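The Gripper That Came Home in a Carrier Bag

The pitch for the home-built robot has hardly changed in ten years. You print some parts, you order some motors, and by Christmas something is clearing your table. I have heard it from start-ups and I have heard it from people with a bench at the end of the garage, and I have yet to own a cup that was put away by a machine.

So I went to see the Jirkavance workshop with my expectations kept low. It is a shared space above a tyre fitter, with two printers, a decent pillar drill and a kettle. The members' current project is called Gralirel, and it is meant to end up as an arm that tidies up after a meal. So far there is no arm. What exists is a pair of jaws you hold in your hand, with a camera on top, and the idea is that people do the picking up while the camera records how. A computer then studies the recordings and, in theory, learns the trick.

I will say this for it: the hand-held half is cheap. The parts list comes to £251, and the most expensive line is the camera. The fingers are on their 4th version. The first three split along the print layers, usually while squeezing something no heavier than a mug.

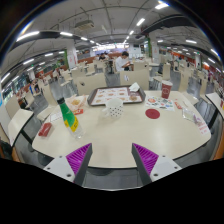
A canteen table is a harder test than any workshop bench. Shiny packets lie flat and give the fingers no edge to get under. Paper sheets slide. A mug has a handle on one side only, so the jaws have to come in from the right direction, and a person does that without thinking. Whether a computer can pick it up from watching is the whole question, and the members were less sure of the answer than their own web page is.

The page mentions 1,417 recordings. That sounded like a lot until I asked how many were usable. Plenty have the object hidden behind a finger at the moment it is gripped, and others were made before the camera mount was stiffened and shake badly. Sorting them is slow, dull work, done in the evenings — the automation has so far produced a good deal of manual labour.

Then there is the arm. The plan is to fit the same jaws to a second-hand Trulitz, using a control board from Najjar, and the board has been on order since November. I have my doubts about joining the two. A human wrist forgives a loose screw or a finger that sits slightly off, and a motor will simply push on.

I tried the jaws myself before I left. They closed on a teaspoon at the third go, and my thumb ached for the rest of the afternoon. The members want to show the arm clearing a full tray by the spring. I have asked them to ring me when it manages the teaspoon.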